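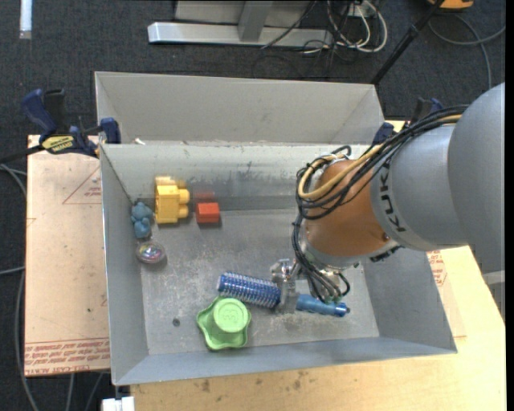 The big gray bin, with the blue hairbrush and the green toy

Yes, it's back on the table again! If you were hoping the odds-and-ends bin would quietly go away over the winter, sorry, it's staying, and I've been put in charge of writing about it because I complained the loudest last time.

I love that bin, scuffs and all. Şükran Akgül thinks the scratches on the back wall are ugly and wants to line the whole thing with felt, and I keep telling her that sheet metal wipes clean in a minute and felt does not (ask me how I feel about glitter). We've agreed to talk about it in December, when she'll have forgotten. She won't have forgotten.

Anyway, the hairbrush. It's a round one, deep blue barrel with a see-through blue handle, and it's the kind I had in high school and spent whole mornings getting tangled up in. If it's yours, come get it! If it isn't yours but you'd like it, please wait till the end of the month like everybody else, and then give it a good soak in warm water with a drop of shampoo before it goes anywhere near your head.

The bright green plastic toy has had me and Fengying Dai going back and forth all week. It has a wavy bottom and a round raised cap with a faint mark on top, which I say is a 3 and she says is just a squiggle. She's guessing it came out of a bath set. I think it's a sand mold. Somebody's kid must know, so bring the kid.

There are a few smaller bits in the back corner too, so have a proper look while you're at it.

Same rules as before. Small, clean stuff only, no chargers, and nothing with a battery in it, please. We had 25 chargers in the last round and I'm still finding homes for them. Drop things off at the Mimberg desk any time before 2, or leave them with Fengying and she'll walk them over.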